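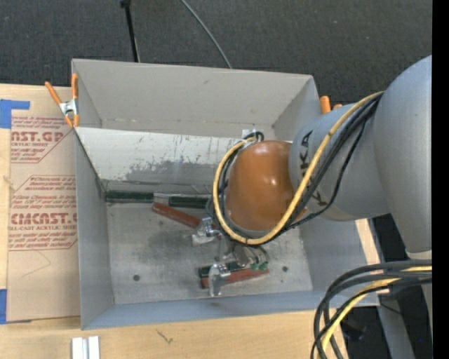
**Who can apply to the Estthorpe hearing and sleep study?**

Adults aged 18 and over who have lived in the Estthorpe rail corridor since at least last April and who sleep at that address five or more nights a week. Shift workers are eligible if their main sleep period falls between 8 p.m. and noon.

## Background

The study measures how nighttime freight noise relates to sleep continuity and next-day attention. A postal survey drew 2,154 responses from households along the line. The present phase recruits 100 of the corridor's residents, whether or not they answered the survey, for monitoring at home. Alina Anghel leads the acoustic work and Irina Lazăr the sleep analysis.

## What participation involves

Monitoring runs for 12 consecutive nights. Participants will:

- attend one intake visit, including a standard hearing test in both ears
- keep a sound level meter on a shelf or nightstand, at least 2 feet from the pillow
- wear a wrist activity monitor from bedtime until getting up
- fill in a paper sleep diary each morning
- complete a reaction time task on a tablet after breakfast

The meter stores sound levels by frequency band at one-second intervals. It does not record speech or other audio. Windows may be open or closed according to habit, but the position should be noted in the diary each night. Earplugs are permitted and should also be noted.

Equipment is delivered and set up by Lilla Bozsik, who will also check that the meter clock matches the wrist monitor. Setup takes up to 40 minutes. A power outlet in the bedroom is required.

## Exclusions

Applications cannot be accepted from people who:

- have a diagnosed sleep disorder under active treatment
- use a hearing aid during the night
- share a bedroom with a child under two
- expect to spend any of the monitoring nights away from home

Two adults in the same household may both apply. They will be assigned to separate monitoring periods unless they share a bedroom, in which case one meter is used and each person wears a monitor.

## Payment

Participants receive a fixed payment on return of the equipment and the diary. Anyone who withdraws early is paid for the nights completed. Travel to the intake visit is reimbursed against a receipt — mileage is accepted for those who drive.

## Data and consent

Records are stored under a participant number. The key linking numbers to names is held separately by Anca Sandu and destroyed when the analysis closes. Hearing test results are given to the participant on request and are not passed to a physician without written consent. Participants may leave the study at any point without stating a reason.

## How to apply

Request the two-page screening form from the Vamevlow office in Estthorpe, in person or by mail. Give a daytime phone number and the approximate distance from the bedroom window to the track. Intake visits start in May, with morning and early evening times available. Questions about eligibility should be addressed to Silviu Costache at the same office.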